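The arm that Doina Golob and I have been building lives at the end of a bench in the Plovness shared workshop, between the laser cutter and somebody's half-finished canoe. We started in February with two secondhand servos and 378 dollars, and I was sure we'd be making breakfast by spring. Ha!

What we have so far is a simulated kitchen and a very opinionated gripper. Doina does the metal, I do the code, and Mahnaz Azimi drops by to tell us our cable routing is a crime (it is). 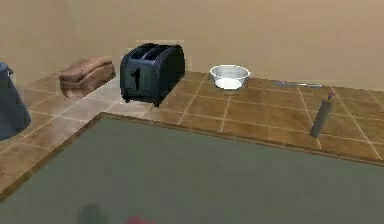 My big worry has always been reach. The shoulder joint sags when the arm stretches out, so every task I write starts close in and works outward. Toast is the one I keep coming back to – the loaf sits just left of the black toaster, a short hop, and the slots on top are a lovely narrow target for a clumsy wrist. The knife is way back by the wall and I'm leaving it there, thank you very much!

Doina wants 100 clean runs on screen before we bolt anything to a real counter. I've offered her two.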